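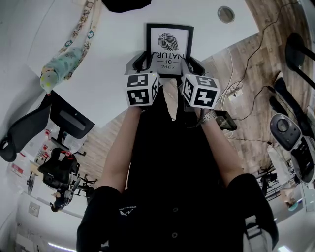

A small framed leaf print with the words "LOVE OF NATURE", over a white table at the Lehtinen hall in Jirnthorpe.

Last updated: Jun 9, 2023

65 shares | 4 comments

Framed prints find new walls in Jirnthorpe

The small pictures that hung for years in the guest rooms of the old Clondo hotel are now being given to new owners. The sorting takes place this week in the Lehtinen hall, where the prints are checked, cleaned and put in order by size.

The hotel closed its doors last September. When the rooms were emptied, the building's new owner, Fostier, offered the wall pictures to the town. There are about 35 different designs, mostly plants and short sayings. One of them is a black-and-white leaf drawing in a thick black frame with a white mat.

"They are not expensive art, and we don't say they are," said Onni Kallio, who leads the sorting. "But many people in the town have slept in these rooms, or worked in them. They remember the pictures from the wall."

The frames with broken glass go to a separate shelf and will be repaired later. Kallio asks visitors not to bring their own frames for exchange, as there is no more space to keep them.

The prints can be picked up from the hall between noon and six in the evening. Each household may take two. There is no price, but a box for coins stands at the door, and the money goes to new lamps for the reading room. By yesterday evening the box had collected 1,946 crowns - more than the lamps will cost, according to Kallio.

The larger pictures from the hotel's dining room are not part of the giving. Fostier has not yet decided what to do with them.

Comments (4)

room46: I cleaned on the second floor for six summers. Is the one with the fern still there?

Marit: Took two yesterday for my kitchen. The hooks on the back are quite weak, so change them before hanging.

jt_north: What about the big lake painting from the dining room? It should stay in town.

room46: Agree with jt_north.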